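Help Center > Flowers > Small Bouquets

Search help articles Go Popular: delivery, vase life, returns

Small Rose Bouquets: Frequently Asked Questions

What size are the small bouquets?
They are made to be held in one hand. The flowers sit close together with the leaves left on just under the blooms. If you want something for a large table, look at the Dastine range instead.

Which colors can I get?
Pink is the standard color and the one we keep in stock all year. Red and cream are available from May until the end of summer. The shade of pink varies from one delivery to the next, so two bouquets ordered a month apart may not match.

Are the roses real or artificial?
Lestico sells both. Fresh bouquets have an order code starting with F and artificial ones start with A. The code is on your receipt. Please check it before you put anything in water.

Where do you deliver?
Anywhere in Dreltambridge and as far out as Ametepe. Orders placed before 2 p.m. go out the same afternoon. Later orders go out the next morning.

Can I pick up my order?
Yes. The pickup counter is at 441 Ametepe Road, by the side entrance. Bring your order number. We hold fresh bouquets until closing and artificial ones for 6 days.

How should I carry a bouquet or hand it to someone?
Hold it below the lowest leaves and keep the blooms pointing up. When you pass it over a table, leave enough room for the other person to get a grip before you let go. Taking hold by the flowers bruises fresh petals and bends the wire in artificial ones. Among the leaves is fine if the hold is light.
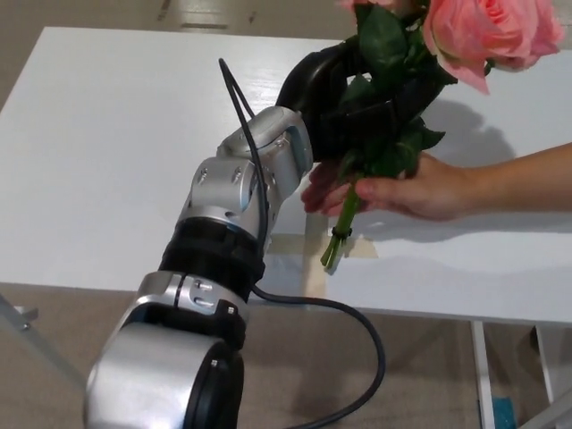
How long do fresh roses last?
Most last through the week. Cut a short piece off each stem when you get home, use a clean vase, and change the water every 2 days. Take off any leaf that would sit under the water. Keep the vase away from heaters and fruit bowls.

How do I clean artificial roses?
Use a soft dry brush, starting at the center of the bloom. Wipe the leaves with a damp cloth and let them dry before you put the bouquet away. Do not use window cleaner.

A bloom arrived damaged. What do I do?
Call extension 1173 on the day of delivery and have your order number ready. We will replace the bouquet or refund it. Damage reported later is looked at case by case.

Can I add a card?
Yes, at checkout. Cards are free and hold three short lines of text.

This site uses cookies to remember your basket. Accept Manage settings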